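What's inside? All about nesting dolls

I love things that hide other things! A tin is the simple kind — one lid, one space, and you can't tell what's in it from outside.

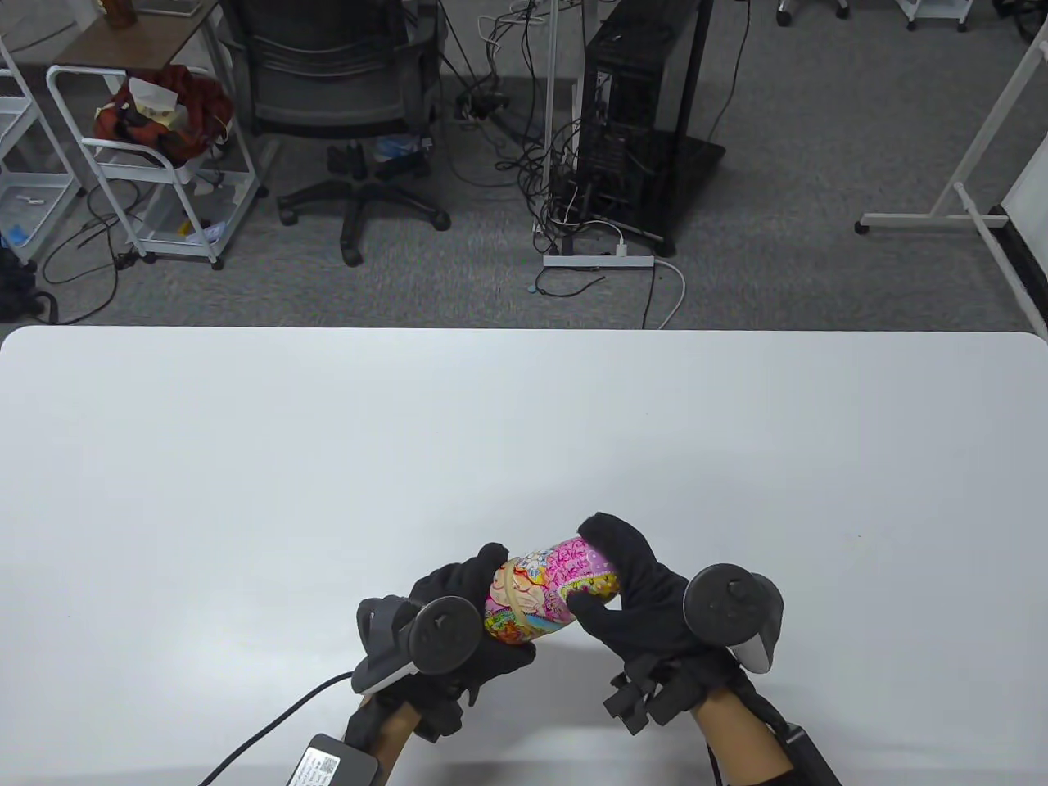 A can in lots of bright colours.

Nesting dolls go further. Each doll is hollow and opens round the middle, so a smaller one fits inside. My set came from a shop in Minville.
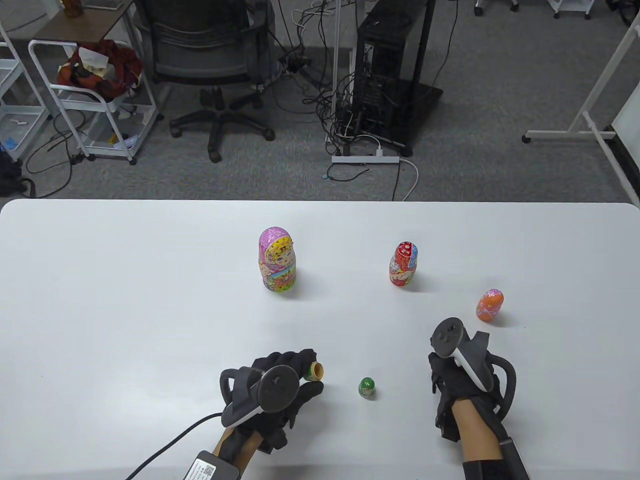 What is another name for nesting dolls?
They're also called matryoshka dolls, a Russian name.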